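Household Organization 128
Handout 5: Drying and Storing Plates
Instructor: Rodel Padilla
Revised 16 May 2020

Read this before the lab session and bring it with you. The reading from the Gatchalian workbook covers glassware and pans. Plates are only treated briefly there, so this handout fills the gap.

1. Why racks come before cabinets

Last week we looked at cabinet storage and measured shelf heights. Most of the trouble people reported in their kitchen logs started earlier than the cabinet. Plates went away damp, got stacked on each other, and came out with water marks or a stale smell. A plate that air dries on edge sheds water from both faces. A plate lying flat on a counter traps water under the foot ring, and it can stay there overnight.

Towel drying is faster and is fine if the towel is clean and dry. By the end of a large load it usually is neither. In this course we treat air drying as the normal method and the towel as the backup.

2. Types of rack

Wire rack with tray. Common, cheap, holds cups too. The coating chips where plates rub and the wire rusts at the chips.

Folding crossed rack. Stores flat. The slots are fixed by the way the slats cross, so very small plates tend to fall through or lean.

Peg rack. Two rails with upright pegs, joined by short crossbars. Plates stand between neighboring pegs. Wooden ones need to dry out themselves between uses – do not leave one standing in a puddle by the sink.

For the lab we use the wooden peg rack and round plastic plates. Plastic is light and does not break, but it also moves more easily when bumped. Students who are used to heavy stoneware often push too hard at first.

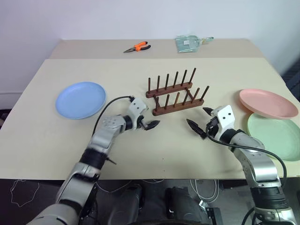

3. Loading a peg rack

Set the rack down on a level surface with the rails running left to right in front of you. Check that it does not rock. If it does, turn it end for end and check again before you try folding paper under it.

Hold the plate by the rim at opposite edges and turn it upright before you reach the rack. Turning it over the pegs is how most plates get knocked. Lower it straight down into the gap so that it passes between two front pegs and the matching two rear pegs. If the front edge is in one gap and the back edge is in the next, the plate will sit at an angle and use up two spaces.

Start at one end and work toward the other. All plates face the same way. With only a few plates, leave an empty gap between them. They dry faster and you can get your fingers in when you take them out.

Mixed sizes: put the largest at one end and go down in size. A small plate between two large ones gets little air and is awkward to lift.

4. Clearing the work area

Keep the space on both sides of the rack open. Plates waiting to be loaded go on one side, in a single layer if there is room. Overlapping plates are acceptable for a short wait, but pick up the top one first and do not drag the lower one out.

Tools, packaging and anything else that has no part in the task should be moved off the work surface, or at least to the back. This was the most common point deducted in July, mostly for things people had stopped noticing.

5. Unloading

Wait until the foot ring is dry. Touch it, since the face will dry well before the ring does. In our lab room 30 minutes is enough for plastic plates with open gaps. At home it depends on the air and on how crowded the rack is.

Lift straight up and stack by size. Wipe the rails and stand the rack on its end to dry.

6. For the lab

Work in pairs. One person loads while the other watches and writes notes, then switch. Record:

Order of plates in the rack
Any plate that had to be reseated, and why
Time until the foot rings were dry
What was left on the work surface at the end

Use the Datotero log sheet, page 39. Turn it in before you leave. If you miss the session, do the exercise at home with whatever rack you own and say which type it is.

Next handout: lids and food containers.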